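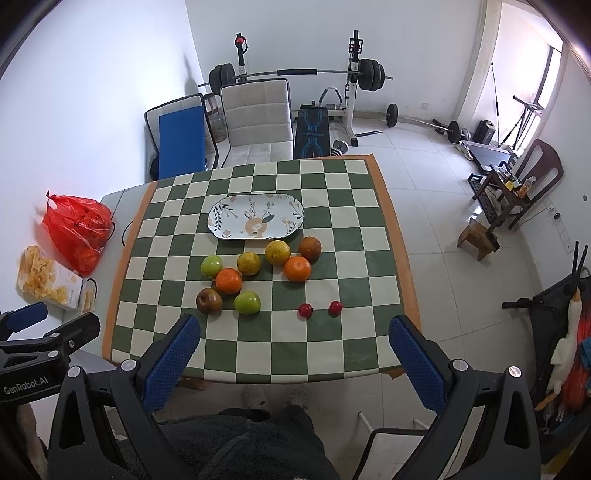
Call for Participants: At-Home Demonstrators
September 2019

Pirkari is looking for people who like working with their hands to record everyday table tasks for Jevum, our learning system for two-finger grippers. You do the task yourself, holding a gripper in each hand, and Jevum learns from what you did. No robotics background needed. If you can set a table and unpack a bag of groceries, you already have the skill we're after!

We are opening 74 places in this round. The task family is called Prokeretti, and it is all about fruit: picking up one piece from a group, carrying it, and setting it down on a plate or mat without bumping its neighbors.

Why we want your table and not ours

Our first recordings were all made on the same gray bench in the same light, and Jevum got very good at that bench. Move a lemon to somebody's kitchen and it was lost. So we want checkered cloths, chairs, shopping bags, exercise gear along the wall, whatever you live with. Please don't tidy up for us. A lived-in room is worth a lot more to the system than a bare one.

We love variety in the fruit too. Big and small, smooth and dimpled, pale green next to bright orange. Round citrus is a great place to start -- it's forgiving to hold, and you get a feel for the pads very quickly. One pad on each side, close gently, stop when it's held. Small red fruits are harder, and our more experienced people tend to get hooked on them.
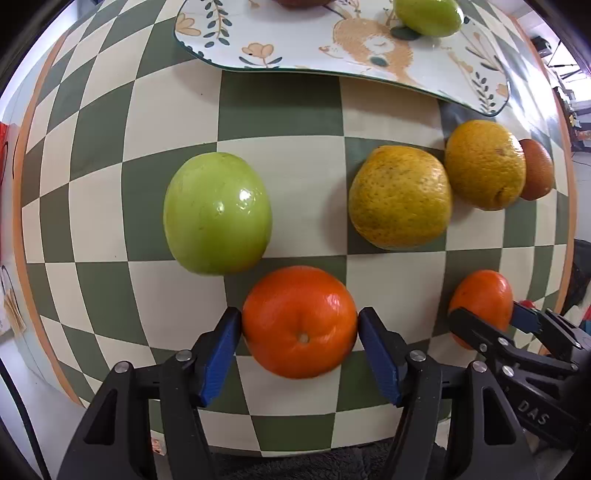

What you will do

Complete a training session of 2 hours with Mohandas Joseph, who runs our demonstrator program.
Record 300 short demonstrations over the project, at your own pace.
Change the layout between sets: swap pieces, turn the plate, start from the other side.
Keep the fumbles. If a piece rolls away, go after it and finish the task. Recoveries are some of the best material we get.
Write a line or two after each set telling us what felt awkward.

Who can apply

Anyone 18 or over with a table they can sit at comfortably and a decent amount of light. Left-handed people, please apply, we have far too few of you. You should be fine with your room showing up in the recordings, and with your lap and your slippers showing up too. Anyone else in the home has to agree before you start, and we'll send a short form for that.

Sessions are done sitting down. The grippers come in from the near edge of the table, and most people find that a chair pulled in close keeps their shoulders relaxed. Spread the fruit out so there's room to reach between the pieces, and put the plate toward the far half of the table. 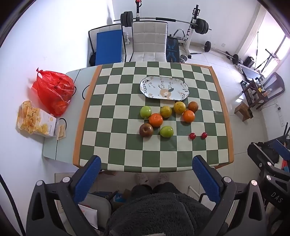 Take a break whenever your hands get tired. A slow, clean set beats a long sloppy one, and there is no daily minimum.

Pay and equipment

You are paid for each accepted set and for the training session. We lend you the grippers and cover the fruit, which is yours to eat afterward. Loan kits are handed out and returned at the Wang building, room 206.

How to apply

Write to Mohandas Joseph at the Pirkari demonstrator desk. Tell us which hand you favor, what your table is like, and when you're usually free. A snapshot of the table helps but isn't required. We read applications as they come in and will keep going until the places are filled -- friends and roommates are welcome to apply together, as long as each person sends their own note.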